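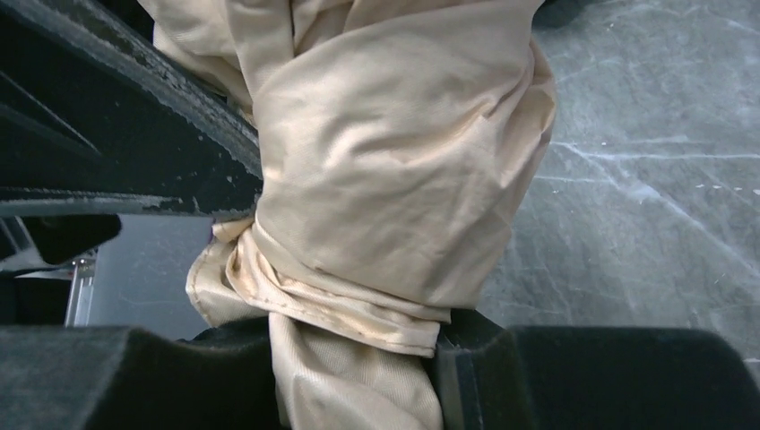 The great umbrella furling of June

6/30/20

It has not rained in Fivdale for 18 days, so naturally I have spent my Tuesday on umbrellas. I own 2. One is a sensible black thing that lives in the car, where it can't help anybody. The other is tan and came from Odwood market, and I have never once put it away properly.

You know how it goes. You come in, you give it a shake, you scrunch it up like a chip wrapper and shove it behind the door. By June it has set that way.
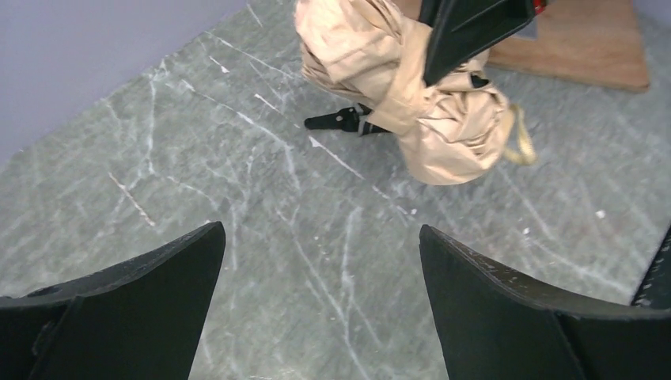 Furling is a skill my family doesn't possess. My mother's method was to wind the thing round and round until it resembled a badly made sausage roll, then sit on it. The trick, according to a leaflet I once got free with a Cadanum raincoat, is to pull each panel out flat before you start turning. I did this on the floor, as the bed is full of ironing. It's the little black strap with the snap on it that beats me, sticking out sideways from the beige like a tongue. By the time I've got it round, the folds have escaped again at the other end. I gave it 48 minutes, including tea.

The creases are staying. I did look up a replacement from Gu, but it had 639 reviews and I lost the will somewhere on the first page.

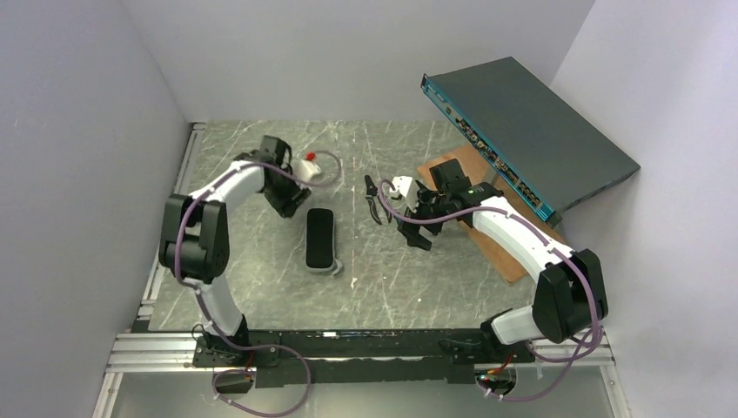 Black pad in the middle, slate-grey network switch up in the corner. Neither has a strap.

Next job is the ironing, unless it rains.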